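Terel workshop notebook, July, Pililach build, loading the washer

Evening entry, writing fast because Romain wants the bench back.

Left off last time with the left thumb not closing all the way. Sorted. Tendon had crept off its guide at the base joint and was rubbing on the inside of the casing, which is where the squeak came from as well (Gwenaël said it was the wrist bearing, it was not the wrist bearing). Refitted, dab of grease, new stop screw. Pinch between thumb and index is now firm enough that I can tug a sleeve and feel it hold. Middle finger still lazy. Leave it, not needed for cloth.

Right hand fine. Don't touch right hand.

Ki updated on the arm controller. Fasil's build, the one with the slower ramp on the elbows. Much nicer. Old one snatched at the start of every move and you could see the whole torso rock back onto its heels. New one starts so gently that I thought it had hung and nearly hit the stop. NOTE for everybody: wait a bit before you reach for the red button for no reason. If there IS a reason, hit it.

Watchdog set to 2000 ms for now. Too long really. Fasil wants it shorter before anyone runs this alone, and I agree, but at the shorter setting it trips whenever Giviseo drops a few frames and then the arms park themselves in mid air holding a sock. So the camera side first, then the watchdog. Nobody runs it alone till then, me included.

Giviseo, problems as follows. Shiny machine, shiny floor, shiny shins. It finds the drum by looking for a dark round thing and mostly that works, the inside of the drum is properly black to it. But the glass in the door bulges and picks up the ceiling lights, and now and then it decides the door is the way in. Twice this afternoon it went for the glass with a fistfull of clothes. No harm done, the elbows are weak at that reach. Turned the lights down on the wall side and it behaved. That isn't a fix. Ludivine's idea is to mask the door once it has been found open, and just refuse any target inside the mask. Sounds right. She will do it in Ki and leave Giviseo alone, so it's in one place.

Dark clothes are the other thing. Navy against black against the hole: three things it thinks are the same thing. With a pale towel it gets the edge first go. With dark stuff it lumps the whole pile together and picks the grasp point somewhere in the middle, so you get a great wad which then jams on the rubber. Had a go with exposure up. Better on the cloth, worse on the steel. Went halfway, see settings file, saved under tonight's name.

Tried the basket in different places. What works:
- basket on the floor in front, a bit to its left
- long side pointing at the drum, right-hand end all but touching the gasket
- Pililach close in behind, feet either side of where things fall
What doesn't work: basket square on to the machine. It has to twist at the waist and the waist is rubbish. Also basket up on the stool, which I was sure about, was hopeless. Arms too long for it.

Division of labour as it stands: left hand holds the cloth up out of the basket, right hand pushes at the lip. I had it the other way at first and the right forearm kept catching the door. Swapped, and the hinge side is clear. Obvious once Romain drew it on the back of the delivery note. Delivery note now taped inside the cover of this book, don't chuck it.

Push stroke was too short. Cloth got to the rubber and sat there, half in, half hanging down towards the floor. Added 30 mm past the gasket with the fingers bent, so the knuckles do the work and the tips don't hook on the fold. Seems a lot less fussy. Need to look at whether the perforated panels on the forearms foul the rim when it goes deeper. Haven't gone deeper yet. There's fluff in the holes already, somebody find the soft brush.

Cables. I know. The black ones by the right wrist are hanging in loops and I hate it. Sleeve is on order, Gwenaël did it, don't order it again. For now: check them before each run, tuck whatever has dropped, and don't, DON'T, zip-tie across the wrist joint. We did that in the spring and pulled the plug out of its shell. Floor lead stays on the left, along the wall, where nobody walks.

Power. Ran through the lot on the bench supply today, battery pack still out. 2 of the cells looked tired on the tester and I'd sooner swap them than argue with them. Romain has the pack at home.

Washer itself: door must be opened by hand before the start. We are not doing the door. I know Ludivine wants the door. The latch needs a proper yank and the fingers aren't up to it, we'd be rebuilding the thumb every evening. Perhaps in autumn. And the plug for the machine stays OUT while we're loading. Loading only. No washing, no water, no spinning anything while there's a hand in there.

Wear on the fingertips: the grey skin on the left index is going thin on the inside edge. Tried a strip of bike inner tube, superglued. Ugly, grips well, leaves black marks on light clothes so not on anyone's decent shirt. Proper answer is to cast new tips. Mould is still on the shelf by the paint, someone has stood a tin on it, hopefully not bent.

To do, no order:
- door mask (Ludivine)
- watchdog down once frames are steady (Fasil)
- log grip force on the left, all runs, it isn't being written at the moment, found that out after
- fingertip mould
- waist bolts, still clicking
- put the stool back where it lives, sorry
- ask Terel office if we can keep the washer bay past the end of the month

Log folder has the joint traces. Torque on the right elbow looks high when it's leaning on cloth, but smooth, no spikes. Will overlay it on the spring runs when I've got a decent screen. 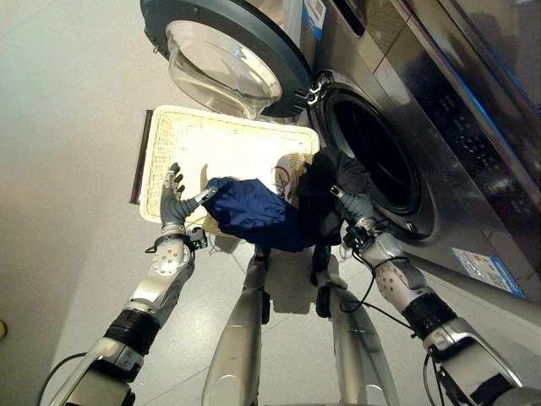
Perrine Le Goff

Navy in the left hand, right hand on the black one at the lip. Look at how far the fingers are bent there, Fasil, that's the angle I was trying to explain on the phone. If you think the wrist should come round more, scribble it in underneath and I'll try it before I touch the ramp again. Bench wiped, supply off, keys with Romain.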